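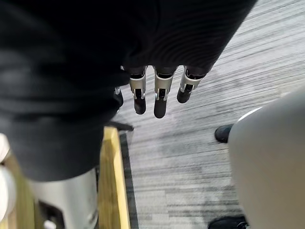
Sorting and folding dark knitwear

Last revised 2026-05-17

Dark knits are the slowest part of a mixed load to put away. Seams and labels are hard to find against black fabric, and ribbing hides the difference between the right side and the wrong side. The method described on this page is the one used for the Driltley laundry notes and works for T-shirts, thin sweaters, leggings and jersey skirts.

What you need

A flat surface at least as wide as the garment laid out with its sleeves open. A bed works if the cover is pulled tight.
A lamp placed low and to one side. Light from the side shows the ribs; a ceiling light flattens them.
A lint roller or a damp cloth.

Picking up the garment

Knit fabric stretches under its own weight, and a heavy sweater held by one shoulder will pull out of line before it reaches the table. Gather the cloth near its middle, lift it clear of the pile, and move it over the surface before letting any part of it drop. Slide your other hand under the hanging part if the piece is long.

Do not shake it. Shaking is fine for woven cotton but throws the side seams of a knit out of position.

Finding the orientation

1. Lay the bunch down and open it from the center outward.
2. Find the hem first. It is the thickest continuous edge and can be located by touch.
3. Follow a side seam up from the hem to the armhole. If the raw seam allowance is on the outside, the garment is inside out.
4. Check the direction of the ribs. On most tops they run from hem to shoulder.
5. Find the label, or the lower side of the neckline if the label has been cut out.

Smoothing

Work with a flat palm along the ribs, never across them. Diagonal creases usually mean that the front and back layers have shifted. Lift the top layer at the hem, let it settle, and smooth again. Roll off lint at this stage — it is much harder to reach after folding.

Folding

1. Place the garment face down.
2. Fold each side in to the center line, sleeves laid straight down over the body.
3. Fold the hem up to the middle, then once more to the neckline.
4. Turn it over and press lightly.

Leggings are folded leg over leg, then in thirds from the ankle.

Storage

Stack folded knits no more than 2 deep if they are ribbed, or the lower piece will take a print from the one on top. Hangers are not suitable for anything heavier than a T-shirt.

Text: Arnaldo Brandão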